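Planning the arm budget for a small test kitchen line – what did we forget?
Forum: Automation on a Shoestring > Buying and Budgeting
Thread started July 17, 2022

crumb_tray
Member, 288 posts

We make bottled dressings and sell them alongside bread from the bakery next door. I have been handed the job of writing a purchase plan for one arm, one gripper, and whatever else I can sneak in under "misc." My boss believes the arm is the expensive part and the rest comes in the box like batteries.

The plan is to do as much as possible in simulation before we sign anything. We have a countertop model with the sort of clutter our packing bench collects, and the task is picking up a bottle by the neck and setting it down again without involving the groceries. 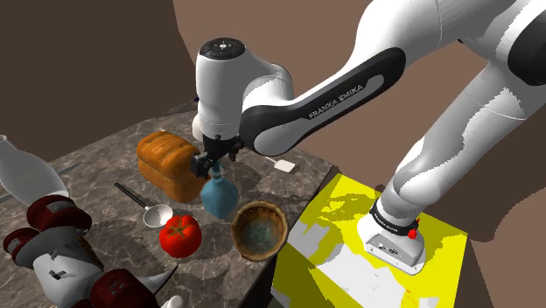 My current budget for everything that isn't the arm is $3,278. That has to cover the gripper fingers, the mount, cabling, and a guard of some kind. I chose to model the pick at the neck because our real bottles are fat in the body and narrow on top, and in the sim the fingers come in right at the neck with a loaf of bread sitting just to the left of them. That loaf has become my unit of measurement for clearance. If the gripper I buy is wider than the one in the model, the bread loses.

Two questions. Is that number silly? And should I get the Varnel fingers, the Protura ones, or wait?

gantry_goblin
Senior Member

The number is silly. Sorry. Mount and guard alone ate most of that for us, and we did the guard on the cheap, meaning my brother-in-law's cheap.

Also, what is the arm bolted to? In your render it's on a yellow block that weighs whatever the software says it weighs. Ours went on a steel table we already owned. Every time it stopped in a hurry the table moved a little closer to the door. We bought a second table. Put the second table in the budget now and save yourself the meeting.

crumb_tray

The bench is steel too. I was going to call that "savings" in the spreadsheet. Moving it to a row called "regrets."

pallet_of_lies
Member

Going to disagree with the goblin a bit. $3,278 is tight but it isn't nuts if you make your own fingers. We got a quote from Trajkovski for a full custom set and it came to $2,193 before shipping. Then we printed ours in the back office for the price of a decent lunch, and they've held up fine on light stuff. If it's only dressing bottles you don't need anything fancy. Start with printed ones, break a few, and spend money after you know what breaks.

gantry_goblin

Printed fingers near food. Bold.

pallet_of_lies

Sealed bottles, goblin. Nobody is stirring the soup with it.

crumb_tray

The bottles are sealed, yes. The bread is in bags by the time it gets to us. I do worry about grip, though. I've been going over the close-in view of the fingers on the neck, and I keep arguing with myself about whether two flat pads are enough for a round thing or whether I should pay for shaped ones.

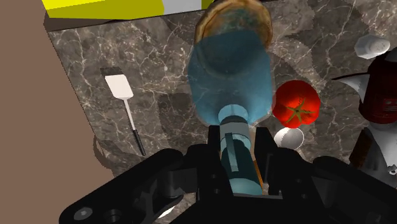 Varnel sells shaped pads as an add-on and the lead time is 24 days. Protura includes them but wants you to buy the whole wrist adapter, which I'm told I'll need anyway, by the person who sells wrist adapters.

torque_me_gently
Moderator

Flat pads on a round neck touch along a thin line on each side. It works until the bottle is a little oily, and you make salad dressing. Get shaped pads, or at least glue something grippy on the flat ones and plan to replace it often. Put the replacements in as a yearly cost. People love to budget for equipment as though it's a one-time event, like a wedding.

On the sim: what friction value are you using? If it came with the model, it's probably generous. Turn it down until the bottle slips, then compare that with a real bottle that has been handled by somebody on the line. You can do this with a kitchen scale and a bad attitude. It'll tell you more about which pads to buy than any catalog.

pallet_of_lies

Agree on friction. Still don't agree on paying for pads. Cut up an old bike tube.

torque_me_gently

Please do not put a bike tube in a purchase plan.

pallet_of_lies

Put it under misc.

vinegar_mother
New Member

I do buying for a co-packer and have been through this twice. The thing we missed both times was the time to set up. We had the arm on the floor in June and paid a guy from Vonditau by the hour to make it do what the demo did. That bill was bigger than the gripper, the guard, and the mount put together. If your boss will only approve hardware, get the setup hours written into the hardware quote. Some sellers will do it if you ask before you sign. None of them will after.

I'd also push back on the clutter. Why plan to work around a loaf at all? Clear the bench. A rail and a fixed spot for the bottle costs very little and takes away half your problems.

crumb_tray

Because the bench will not stay clear. I've worked at it for years. You can put tape down, you can put up a sign, and by mid-morning there's a spatula on it and somebody's lunch. I'd sooner buy something that copes.

vinegar_mother

Then you're paying for a camera and somebody to make the camera work, and neither one is in your $3,278. The tidy bench is cheaper. I say this as a person with a very untidy bench.

gantry_goblin

She's right and I hate it. Also, check reach before you fall in love with a spot for the base. Can it get to the far corner? Can it get to the near edge, by the base, without folding up like a lawn chair? Ours could do one or the other. Post a view from farther back, with the whole arm in it.

crumb_tray

Same bench, same groceries, whole arm. I haven't tried the far corners yet, so that's tonight. Revised list under it, with everybody's complaints included. I left the bike tube out of the main section.

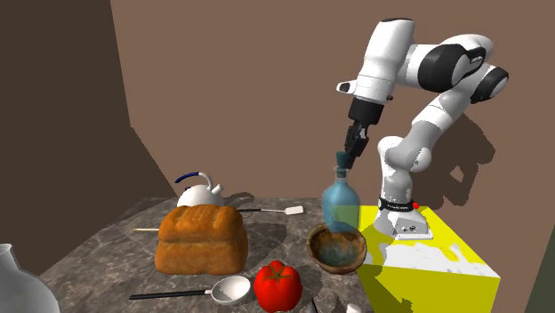 Revised list, version 2

Gripper with shaped pads: Protura if they'll drop the adapter price, Varnel if they won't.
Spare pads, entered as a yearly cost.
Mount, plus a second table if the first one starts walking.
Guard. A real quote this time.
Setup hours, written into the arm quote before anybody signs.
Rail and fixed bottle spot, to be tried first.
Camera, only if the rail loses to the lunches.
Misc. (see pallet_of_lies)

torque_me_gently

Much better. What's the new total?

crumb_tray

Waiting on the guard and the setup hours. I've told my boss it will be over $3,278 and he asked if we could get a smaller arm.

gantry_goblin

Ask him which end he wants it shorter on.

vinegar_mother

Before you pick a smaller one, run your reach check with the rail where you'd really put it. You may be able to move the bottle closer to the base and get by. And send me a message when the setup quote comes in. I'll tell you if the hours look padded.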